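22 March 2024

I've been getting up before the birds again. I sit on the back step with a blanket and my tea, and for a little while I don't ask for anything. I used to fill that time with lists, out loud almost, as if the universe were a waitress!

I first learned to sit like this in 2010, at a retreat house out past Melden (drafty, wonderful soup, terrible pillows). We were 9 strangers in a circle, and the woman leading us rang a little bell and told us to listen for the place where the sound ended. I never found it. I'm still listening for it now, nearly every morning, and something in me goes soft when I do.
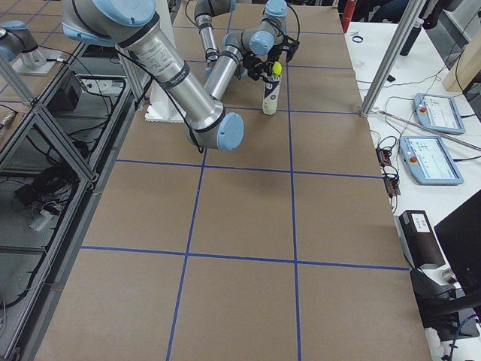
*Blue tape on brown paper, and a lot of open space.*

This month I've been trying a practice from an old Kinnunen booklet I picked up secondhand. You breathe in and silently greet whatever is there, even the grumpy stuff, and you breathe out and let it stay or go as it likes. Seven breaths, then you get on with your day. I thought it sounded too small to matter, but on the bus to Delleck last week I caught myself greeting a worry about money like an old neighbor, and my shoulders dropped about two inches.

I do skip days. Sometimes I skip a whole week and then feel silly sneaking back, but the step is still there and the quiet doesn't seem to hold a grudge. If you have a practice that's been feeding you this March, tell me in the comments, I'd love to try it.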